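Sobre a Jomero

A Jomero é uma oficina partilhada de robótica e automação. Funciona num antigo armazém de tintas, com uma sala de máquinas em baixo e uma sala de eletrónica no piso de cima. Temos 70 sócios. Uns vêm todas as semanas, outros aparecem quando têm um projeto em mãos e passam meses sem cá pôr os pés.

A oficina foi aberta por Evelien Declercq e Veerle Dierckx, que construíam pinças e braços pequenos na garagem de Veerle e precisavam de um sítio onde coubesse uma fresadora. O primeiro contrato de arrendamento era só para o rés do chão. O piso de cima veio depois, quando a empresa de contabilidade que lá estava se mudou.

Evelien trata da parte mecânica e da formação nas máquinas. Veerle trata da eletrónica, das compras e das inscrições. Para assuntos de quotas, escreva à Veerle.

O que se faz cá

A maior parte dos sócios constrói coisas para usar em casa: regas automáticas, portões, alimentadores para animais, máquinas CNC de secretária, um ou outro robô aspirador refeito de raiz. Há também quem venha só para reparar. Não aceitamos encomendas de fora. Quem precisar de uma peça feita pode inscrever-se como sócio e fazê-la com ajuda.

Além dos projetos individuais, a oficina mantém dois projetos comuns, abertos a qualquer sócio.

O Skella é um braço de mesa com seis eixos, em alumínio e peças impressas. Vai na terceira versão. As duas primeiras tinham folga a mais no ombro, e a atual usa redutores comprados em vez dos que imprimíamos. Está montado numa bancada fixa na sala de máquinas e pode ser reservado por turnos de uma tarde.

O Fandach é uma pinça manual de dois dedos, com câmara. Segura-se na mão e serve para gravar como uma pessoa pega nos objetos, para depois o Skella repetir o movimento. Os dedos são forrados com uma superfície estriada magenta e assentam em placas claras aparafusadas. A abertura entre as pontas foi o que deu mais trabalho -- na versão anterior os dedos não fechavam paralelos e os objetos finos escorregavam.

Como o Fandach não depende de bancada, é o projeto que mais sai da oficina. Leva-se para cozinhas, garagens e esplanadas, e trabalha-se com os objetos que houver: ratos de computador, chávenas, molas da roupa, folhas impressas. As mesas de vidro são um caso à parte, por causa dos reflexos e do que se vê através do tampo, e interessa-nos ter gravações nesse tipo de superfície. 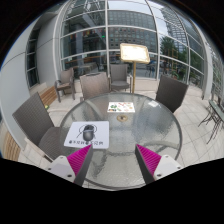
Espaço e equipamento

Na sala de máquinas há uma fresadora CNC, um torno de bancada, uma serra de fita, um engenho de furar e quatro impressoras 3D. A fresadora é uma Bosman em segunda mão, que recuperámos ao longo de um inverno. O comando original estava avariado e foi substituído por um controlador aberto. O eixo Z foi todo desmontado e levou rolamentos novos.

Na sala de eletrónica há postos de soldadura, duas fontes de laboratório, um osciloscópio, um microscópio de inspeção e um forno pequeno para placas. Os componentes correntes (resistências, condensadores, conectores, parafusos até M5) estão incluídos na quota. Motores, controladores e filamento são pagos à parte, ao preço de compra, e anotam-se na folha que está junto ao armário.

Cada sócio tem direito a uma caixa na estante. Projetos que não caibam na caixa podem ficar debaixo das bancadas, com nome e contacto, até três meses. Findo esse prazo, perguntamos. Baterias de lítio não ficam na estante: guardam-se no armário metálico ao lado da porta e carregam-se só com alguém presente.

Formação

Para usar a fresadora, o torno e a serra é preciso fazer a formação da oficina, mesmo que se tenha experiência. São duas sessões por máquina, com Evelien, em grupos pequenos. As impressoras e os postos de soldadura só pedem uma explicação curta, que qualquer sócio antigo pode dar.

Em setembro começa um curso de introdução ao controlo de motores, com 15 lugares. Cada participante monta uma junta com motor, redutor e sensor de posição, e fica com ela no fim. Não é preciso saber programar, mas convém trazer um portátil. As pessoas que fizeram os cursos anteriores formam hoje quase 18 dos sócios mais ativos, e é delas que sai boa parte do trabalho no Skella.

Horário e inscrições

A oficina abre às 17 horas nos dias úteis. Ao fim de semana abre de manhã, quando há um responsável disponível; o calendário está afixado à entrada e é enviado aos sócios por correio eletrónico. Sócios com chave podem entrar a qualquer hora, exceto para usar as máquinas de corte, que exigem sempre duas pessoas na sala.

Quem quiser conhecer o espaço pode aparecer no horário de abertura sem marcar. Grupos e escolas devem escrever com antecedência. A idade mínima para sócio é de 16 anos, com autorização escrita até aos 18.

O estacionamento em frente é do prédio vizinho. Para descarregar material pesado, use o portão das traseiras e toque à campainha de baixo -- a de cima não se ouve na sala de máquinas.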